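Annelies Fuchs
作業机の小物を片付けている。土曜の夜9時から始めて、終わらなかったので続きを書いていく。途中で止まると思うが、自分用の記録なので気にしない。

対象は机の上、机の右の引き出し、それと棚の下段の箱。工具と文房具とおもちゃが混ざっている。分類からやり直す。

前回は去年の3月にやった。そのときはLeneroの仕切り箱を買って、サイズ順に入れた。見た目はそろったが、どこに何があるか覚えられず、1か月で崩れた。

今回はサイズで分けるのをやめて、使う場所で分ける。机で使うもの、玄関で使うもの、台所で使うもの、どこでも使わないもの。

どこでも使わないものが一番多い気がする。

まず引き出しの中身を全部床に広げた新聞紙に出した。輪ゴム、乾電池、六角レンチ、目盛りの消えた定規、ボタン、鍵。鍵はどこの鍵か分からない。

乾電池は残量を測って、少ないものは回収用の袋へ。テスターは玄関の棚にあった。電池を測る道具が電池と別の部屋にあるのはよくないので、テスターも引き出しに移す。

六角レンチは組み立て家具についてきたものがほとんど。同じサイズが重なっていたので、曲がったものから処分した。残りは輪ゴムで束ねた。

机の天板は明るい色の木で、木目が横に流れている。細かいものを直接置くと、色によっては木目に紛れて見失う。ねじは特に見えない。

それで皿を使うことにしている。水色の丸い浅い皿で、直径は21センチ。もとは食器だった。縁が少し立っているので、丸いものを置いても転がり出ない。

受け皿用のトレーも店で見たことはあるが、浅い皿で足りている。洗えるし、そのまま棚の上に置いておいても邪魔にならない。

工具屋の磁石つきの皿も考えた。ただ、扱うものの半分は樹脂なので磁石の意味があまりない。値段も1,000円を超えるので見送った。
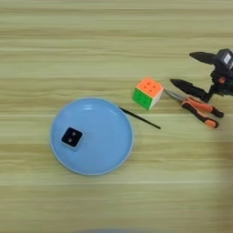
皿のルールは簡単で、行き先の決まっていない小物だけを置く。決まったらすぐどける。皿の上にものが増えてきたら、その日は分類をさぼっているということになる。

皿の外に出ているものは、行き先が決まっているもの、または大きくて皿に乗せると邪魔なもの。細い棒の類は長くて収まりが悪いので、だいたい横に置いている。

細い黒い棒は前から処遇に困っていた。隙間のほこりをかき出すのに使えるし、接着剤をのばすのにも使える。ただ、ペン立てに入れるとペンと間違えて抜く。

今のところ棒はペン立てに戻さず、引き出しの一番手前に横向きで入れる案にしている。奥行き方向に入れると、引き出しを開けたとき手前側しか見えないので、横向き。

キューブパズルは机に残す。オレンジと緑と白の面が見えるように置いておくと、どこに置いたかすぐ分かる。引き出しに入れたら触らなくなると思う。

キューブは長く棚に置きっぱなしだったのを今年になって出してきた。そろえるのは速くない。電話で待たされているときに回すのにちょうどいい。

買ったのはDudanoという中古の雑貨店。駅の反対側にあって、店の奥に玩具の棚がある。工具もその隣に並んでいた。仕切りがあいまいな店で、うちの引き出しに似ている。

Dudanoでは同じ日に巻き尺も買ったはずなのに、それが見つからない。片付けの途中で出てくることを期待している。

引き出しの底を拭いた。角に鉛筆の粉がたまっていて、乾いた布では伸びるだけだった。固く絞った布で拭いて、最後に乾拭き。扉を開けたまま乾かしておく。

ついでに天板も拭いた。木の天板は木目に沿って拭く。横方向の木目なので、左から右に動かして、端で布を返して戻る。円を描くように拭くと跡が残ることがある。

輪染みが気になるところは今回は触らない。前にやすりをかけて、そこだけ色が浅くなって後悔した。家具のことはまた別の日に。

10分休憩して、お茶をいれた。机には置かず窓台に置いた。小物を広げている机に飲み物を置くと、必ずどちらかを動かす羽目になる。

工具の続き。ペンチ類は全部机側に集めた。ニッパー、ペンチ、ラジオペンチ、それとピンセット。ピンセットは洗面所にあったほうがいいという意見が家の中にあるので、洗面所用を別に用意する。

ニッパーは刃が欠けていたので、針金専用に格下げ。柄にPlirkellのラベルテープで「針金」と貼った。Plirkellのテープは端がはがれにくいので、工具にも使っている。

ラベルは白に黒文字で統一する。色つきのテープも持っているけれど、色に意味を持たせると意味のほうを忘れる。前回は黄色が「急ぎ」だったのか「電気」だったのか、最後まで思い出せなかった。

細い先のペンチは一番よく使う。銀色の先が細くなっていて、柄はオレンジと黒。柄の色が派手なので、木の机の上でも探す手間がない。工具は目立つ色に限る。

ペンチを机に置くときは、先を人のいないほうに向ける。小さい工具でも、手をついたときに先が当たると痛い。

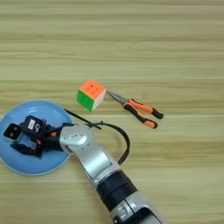

柄が少し開いたまま置けるかどうかも、収納を考えるときに効いてくる。閉じた寸法で仕切りを決めると、実際に入れるとき引っかかる。前回のLeneroの仕切り箱はそこで失敗した。

なので今回は、開いた状態で紙の上に置いて、鉛筆で輪郭をなぞった。その紙を引き出しに敷いてみて、並べ方を決める。紙は裏が白いカレンダーを使った。

型紙を作ってみると、柄の広がりを向かい合わせにするより、全部同じ向きにそろえて少しずつずらしたほうが収まりがよかった。場所は食うが、取り出しやすい。

引き出しの仕切りには厚紙を使う。木で作ると配置を変えるときに面倒。厚紙なら切ればいい。見栄えは悪い。引き出しの中なのでかまわない。

厚紙は通販の箱をばらしたもの。波の目が縦になるように切ると、仕切りが曲がりにくい。最初の一枚は横目で切ってしまい、引き出しを閉めたら折れた。

夜はここまでにした。日曜に書き足している。

朝になって見直すと、皿の上が片付いていなかった。行き先の決まっていない小物だけというルールなのに、通りがかりに何でも置いてしまう。家族がボタンを置いていった。

ボタンの行き先は裁縫箱に決定。最初から裁縫箱に入れればいいのだが、裁縫箱は押し入れの上の段にあって、誰も取りに行かない。裁縫箱を下の段に移した。これで少し変わるかもしれない。

鍵は名札をつけて玄関の小箱へ。どこの鍵か分からないものには「不明」と書いた。捨てるのは怖い。自転車の鍵ではないことだけ確認した。

文房具。消しゴムは使いかけを小さい順に使い切ることにして、大きいものは箱に戻した。ペンは紙に試し書きして、出ないものは捨てた。ここは考えることがないので早い。

Tianのノートが未使用のまま出てきた。方眼の小さいやつで、表紙が硬い。買ったのを忘れて同じものをまた買っていた。今日から収納の記録用に使う。

記録といっても、どの引き出しに何を入れたかを書くだけ。一段につき1ページ。変えたら横線で消して下に書く。前回はスマホに書いて、機種変更のあと開かなくなった。

おもちゃの類は、遊ぶものと飾るものに分けようとして詰まった。結局、手の届く場所に置いておきたいかどうかで分けた。カードは箱に入れて棚へ。こまは引き出しの奥へ。

キューブは前に書いたとおり机。定位置は天板の奥寄りで、皿にぶつからないところ。面の色はそろっていなくてもいいことにした。そろえてから置くというルールにすると、置けなくなる。

以前はキューブの下にコースターを敷いていた。傷がつくかと思ったが、角が丸いので天板には何の跡もない。コースターは台所に戻した。

机の上にものを残しすぎではないかと聞かれた。残すのは毎日触るものだけ。週に一度しか触らないものは、どんなに気に入っていても引き出しに入れる。

細い先のペンチは毎日は触らないので、理屈のうえでは引き出し行き。ただ、キーホルダーの輪を開けたり、小さい部品をつまんだりで、作業の日には何度も使う。作業の日だけ出すことにした。

作業の日に机に出すのは、水色の皿、細い先のペンチ、黒い棒、布。キューブはどけない。どけると床に置いて、踏む。
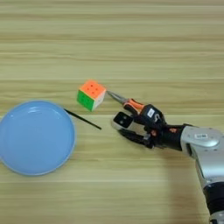 オレンジと黒の柄のペンチ、キューブ、水色の皿。皿の縁から斜めに黒い棒。

続き。引き出しの仕切りを切り終えた。手前から、棒と定規、ペンチ類、測るもの、電池。奥にこまと予備の布。型紙どおりに入れたら、電池の場所が狭かった。電池は立てて入れることにした。

立てて入れると種類が分かる。寝かせていたときは単三と単四を毎回取り違えていた。プラス側を上にする。これもノートに書いた。

使う場所で分ける方法は、今のところうまくいっている。困ったのははさみで、机でも玄関でも台所でも使う。台所用は料理にしか使わないと決めて、机と玄関で一本ずつ。机のはさみは刃にのりがついていたので、拭いてから戻した。

カッターは刃を全部出して折り目を見た。刃先がさびていたので一目盛り折った。折った刃はふたつきの空き缶に入れてある。缶にも「刃」とラベルを貼った。

棚の下段の箱に移る。中身はケーブルと取扱説明書。説明書は、手元に本体がないものから抜いた。炊飯器は2台前のものまで残っていた。

ケーブルは端子の形を見て、合う機械が家にないものは袋へ。迷うものは3日だけ皿の隣に置いておく。それまでに使わなければ袋。今回の猶予はこれだけにする。

ケーブルを束ねるのに結束バンドを使っていたが、外すたびに切ることになる。マジックテープ式に替えた。足りない分は輪ゴムで、次に買い足す。

箱の底から巻き尺が出てきた。Dudanoで買ったもの。ケーブルに巻き込まれていた。これで測るものの列が埋まった。

巻き尺で引き出しの内寸を測り直したら、奥行きを間違えて書いていた。ノートの最初のページにさっそく横線が入った。

黒い棒の横置きは、実際にやってみると少しだけ問題がある。引き出しを勢いよく閉めると前板に寄って、仕切りの下に潜ろうとする。厚紙の端を折って、浅い溝にした。これで動かない。

皿は棚の上に戻した。縁に指をかけて持てるので、引き出しから下ろした小物を乗せたまま運べる。深い器だとこうはいかない。

洗うときは台所用洗剤で普通に。接着剤を使った日は、固まる前に拭いておく。一度忘れて、爪でこすっても取れず、ぬるま湯にしばらくつけておいたら浮いてきた。

質問が来ていたので答えておく。皿は料理にはもう使っていない。ねじや油のついたものを乗せるので、食器棚には戻さない。同じことをするなら、使い回さず専用にしたほうがいい。

もうひとつの質問、ペンチの手入れ。先を布で拭いて、支点に油を一滴。余った油は拭き取る。柄のほうは固く絞った布で拭くだけ。特別なことはしていない。

キューブにも油をさすのかと聞かれたが、工具用の油は使わないほうがいい。樹脂によっては傷むことがある。回りが悪いときは、隙間のほこりを取るところから。

どこでも使わないものの箱は、いったんふたを閉めて押し入れへ。捨てる判断は別の日にする。片付けと処分を同じ日にやると、どちらも途中で止まる。前回がそうだった。

残っているのは、ケーブルの迷っている分と、説明書の綴じ直し。マジックテープを買いに行くついでに、洗面所用のピンセットも買う。

引き出しは今朝から何度か開け閉めしている。仕切りは折れていない。ノートは引き出しの上の段に入れた。ノートの場所もノートに書いておいた。

ケーブルの結果はこのスレッドの下に足す。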